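Is the clear bowl a bad choice for a club robot project?

Mwangi Sang
2019-06-27

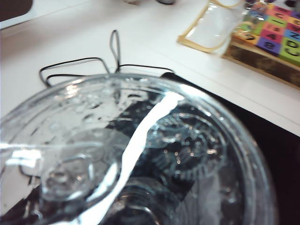
Our club picks up household things with an arm and a wrist camera, and the bowl is the one I keep arguing about. The other kids want to feed in 2,000 more pictures and call it fixed. I don't buy it. There's a long streak of glare right down the middle of the glass, and half the bowl looks black because it's over something black. How is more of the same going to help? Demo is in July.

Endetness

More pictures can help if they're different pictures. Move the lamp, swap what's under the bowl, turn it. If all of yours were shot in one afternoon under one light, then I'm with you, it's a waste of time. I'd also try going for the rim from the side and see how many you get out of 15. Anybody who tells you it works after 3 tries is guessing.

muli_22
just use a plastic bowl lol

Gostport

Plastic is dodging the problem, but for a demo I might do it. Our school club had 2,622 pictures of drinking glasses and I still wouldn't have bet lunch on it. Ask whoever runs yours what counts as a pass before you do any more work.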